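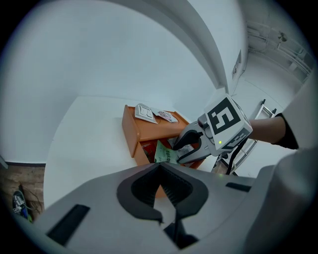

Oneson Hand Grippers — the pair

I've been selling the Oneson grippers through Zilleteck for a good while now, and the pair is the one I end up recommending to most people who ring up. You hold one in each hand, you do the job yourself, and the recording goes off to train your arm. No joystick, no pendant, no puppet arm bolted to the bench. If you can put a packet in a drawer, you can record a robot demonstration of it.

Drawers are my favourite first task, by the way! A small cabinet on a table, a few light packets, some on top and some inside, and you've got opening, reaching in, picking out and putting back, all within arm's length. Lavanya Chowdary at our Bullcombe workshop starts all her new people on it, and they usually have something worth keeping by lunchtime.

What's in the box

Two hand grippers, grey shell, dark ribbed jaw pads
Two marker cubes, white with black square patterns
Two cables (they're long enough to stand up and move about with)
Spare jaw pads, one set
Carry case

The details

Order code: 1515 for the pair, 2548 for a single
Weight: 500 g each, without the cable
Camera: wide-angle, built in, looks out over the jaws
Cable: plugs in underneath

How it feels to use

The trigger is light, and I like that, but give yourself a few goes before you record anything you care about. I crushed a lot of tea bags in my first week. Move a bit slower than you would bare-handed and keep the marker cube out in the open where you can. A long sleeve flopping over it will spoil a take, so I push mine up. Flat packets lying on a flat surface are the fiddliest thing to pick up, and tilting one edge up against something makes life much easier.

How many takes do you need? It depends on the task, but I tell people to do 50 good ones before they train anything, and to shift the packets about between takes. Same drawer, same packet, same spot every time and you'll get an arm that can do exactly that and nothing else.

Does it work with my arm?

If your arm already runs the Thomas software, yes, the recordings load straight in. For anything else, drop a line to Keerthana Kamath before you order and she'll check for you. The single gripper is fine for simple pick-and-place work — you can add a second later and pair them up in the settings.

Delivery and returns

In stock at Bullcombe. We're expecting the softer jaw pads in May, and they'll fit the grippers we're selling now, so there's no need to wait for them. Returns are fine within a month if the case and cables come back too.

Page updated 2026-02-25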